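Search news and press releases
Search

PRESS RELEASE
For immediate release

Minirholm sets its budget for hand-held grippers and cloth-handling equipment

Hello from Minirholm. I'm Sem Verstraete and I look after equipment here, so this one has come to me to write. The news is that our buying plan for the next round of cloth work is signed off, and from May we'll be spending it. We are a small firm and we don't put out many of these, so bear with me if it reads more like a letter.

What we've agreed

We're buying 18 new hand-held grippers, in pairs, along with spare fingertip pads, pivots and a proper set of charging shelves. Hartley will supply the grippers and the spares. Brondar has the contract for servicing, which covers the kit we already own as well as the new lot. The whole thing runs through to the end of the next budget year, with a review halfway.

We've also put money aside for cloth. I know that sounds like an odd thing to announce, but anyone who has tried to plan for this sort of work will know how quickly fabric eats a budget. Towels, napkins, dusters, checked cloths, plain cloths, thick ones, thin ones – they all handle differently and they all wear out. We're starting with 100 new pieces and a laundry allowance, and I fought quite hard for the laundry allowance.

How we got to the number

Last year I bought equipment the way I suspect a lot of people do, which is to say one bit at a time, whenever something broke. It was a miserable way to do it. Delivery charges alone came to more than I'd like to print here, and we had people standing about waiting for a part that cost less than a sandwich.

So over the winter I went back through the job sheets. We logged 1,826 cloth sessions in total, and for each one I looked at what had been used and what had gone wrong. Pads were the big one. They get smooth, then they slip, and a soft edge of fabric is the first thing to slide out. Joints came second, mostly on the older pairs. The grippers themselves last very well if you keep up with the small stuff, and I'd budgeted as though it were the other way round.

That changed the plan a good deal. I'd gone in asking for five more pairs than we ended up ordering, and I came out with fewer grippers and a much healthier shelf of spares. I'm very happy with that trade! Our operators are too, as they were the ones sending me notes in capital letters about worn pads.

Cloth on cloth is where a lot of our time goes now, a plain piece over a patterned one and both of them with folds going every which way. It's fiddly, and it's the work most of this money is meant to support.
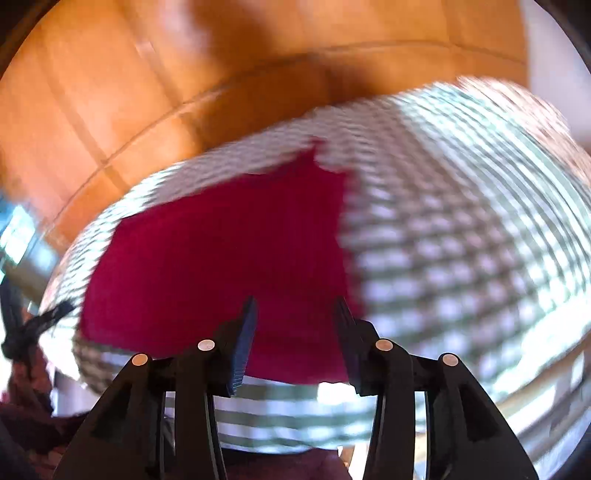 Why two suppliers

We did think about handing everything to one firm. It would have meant one invoice and one phone number, and I do like one phone number. In the end Hartley had the better price on grippers and spares, while Brondar could promise a visit to our site without us boxing everything up and posting it away. Losing a pair for a fortnight hurts more than paying a little extra for the call-out, so we split it.

Both agreements have a break point at the halfway review. If the pads are going faster than I've planned for, we can shift money across from the cloth budget without starting the whole approval again. I asked for that in writing and got it.

What happens at Vorkholm

Our Vorkholm workshop gets the first delivery. The benches there are already in use every day, so we'll swap pairs over as they arrive and keep the best of the old ones for training new starters. The charging shelves go up first, before anything gets unpacked – I've learnt that lesson. Our main site follows once Vorkholm has had a few weeks to tell me what I've got wrong.

There's no change to staffing in any of this. The same teams will be doing the same work with kit that's in better shape, and the hours stay as they are.

If you're planning something similar

I've had a few emails from other small outfits asking how we work out our spares, and I'm glad to share the blank version of my spreadsheet. It isn't pretty. It has a tab for pads, a tab for joints, a tab for fabric and one called "other" that I'm slightly ashamed of. Drop a line to the Minirholm office with "spares sheet" in the subject and I'll send it over.

Press contact
Sem Verstraete, Equipment, Minirholm
Calls are best before 11 in the morning.

ENDS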